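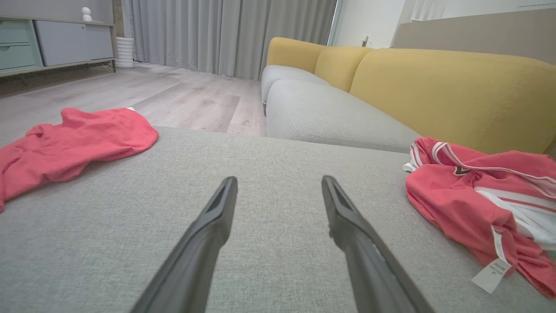
Home Issues Authors Submit
Filed under: Manipulation software / Household cloth

4.2 Choosing where to take hold

The planner inherited from Tirner scored every visible edge of a garment alike, and we were fond of it for its simplicity. Our own version, written largely by Eusebio Palacios, asks a gentler question first — which part of this heap is likely to be a hem? — and only then proposes a pair of grasp points, one for each arm.
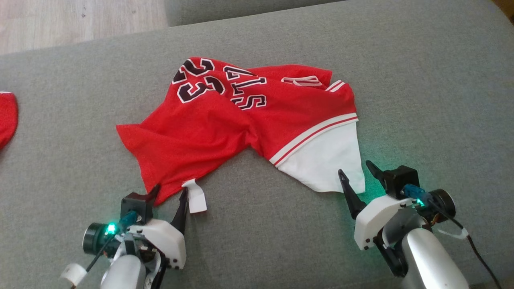
The proposals go to the Mokgate controller, which turns down any pair whose paths would bring the arms too close together. We trained the scorer on 1301 labelled grasps and kept 171 back for testing.

Figure 3. Wrist views used by the scorer.

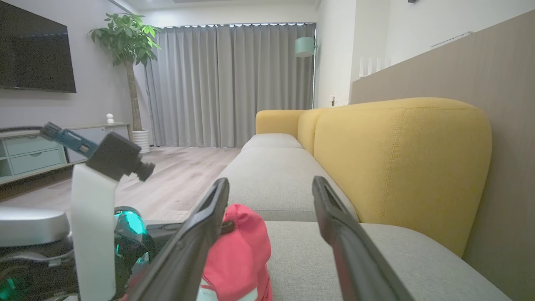
Care labels deserve a word of their own, being such small things and so very helpful. A label is nearly always sewn into a seam, so the scorer treats one as a hint that an edge is near, even when the cloth is as rumpled as the red-pink piece between the fingers in Figure 3, with its little white tag at the lower left. The hint raises a score — it never settles the choice alone.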